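Sorting the outgrown winter things

Posted October 5, 2018

The heating came on this week, which sets the date for the children's clothes every year. I do the whole job on one bed. A made bed is flat, it is the right height for standing at, and it has to be cleared before night, so the job gets finished.

The order is fixed. Dark folded clothing goes to one side in a stack and stays there, as it needs no decisions. Padded things go in the middle and get checked one at a time. Anything padded takes more space than its weight suggests, and it hides faults better than a flat fabric does. A seam that has opened by a few stitches will not show until the piece is squeezed.
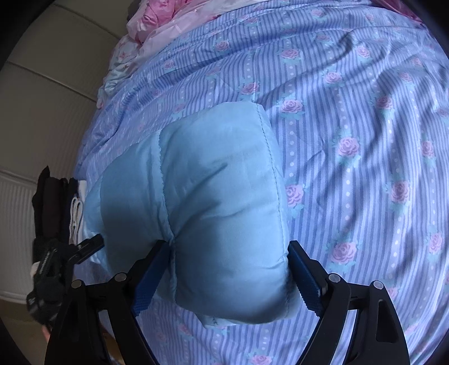
Light blue quilting, pinched at the vertical seam. Rose bedspread underneath.

My check for quilting is short. Pinch each section across the stitching and let go. The filling should spring back on both sides of the seam. If one side stays flat, the filling has moved, and the usual cause is a wash that was too hot or a dryer load that was too full. Then run a thumbnail along the curved seams, where the thread takes the most strain. Shazia Memon, who taught me to sew, also holds each piece up to a window. I find this useful on pale fabric and a waste of time on navy.

Last August I bought a set of 7 storage bags from Akden and labeled them by size. The labels were a mistake. Sizes differ so much between makers that two jackets with the same number on the tag were a full sleeve cuff apart. I now sort by measured length from collar to hem and write that on the bag in centimeters. The bag on the bench today says 60.

Ribbed cuffs are the second point of failure. Stretch the cuff to twice its resting width, hold for a slow breath, release. A good cuff goes back. A tired one stays open and lets the wind up the arm – it can be replaced, but the rib has to be bought and the color never matches.

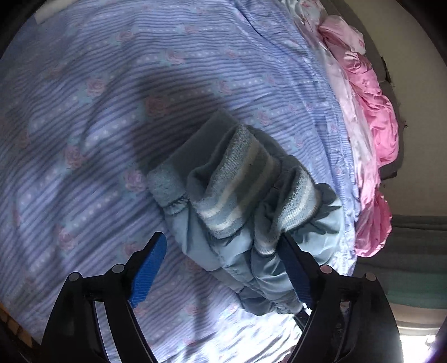 Powder blue shell with grey-blue fleece and striped ribbed cuffs.

Fleece needs less attention. I look for pilling and for crumbs of leaf, and brush toward the hem. Shiny shells get wiped with a damp cloth before storage, then left flat until the next morning. I don't use vacuum bags for anything quilted. I tried them one winter and the filling took until spring to recover.

Three piles at the end: keep, mend, pass on. The pass-on pile goes to Fotini Kokkinos, whose youngest is two sizes behind ours. The mend pile goes on the chair by the sewing machine, on top of the mend pile from last year.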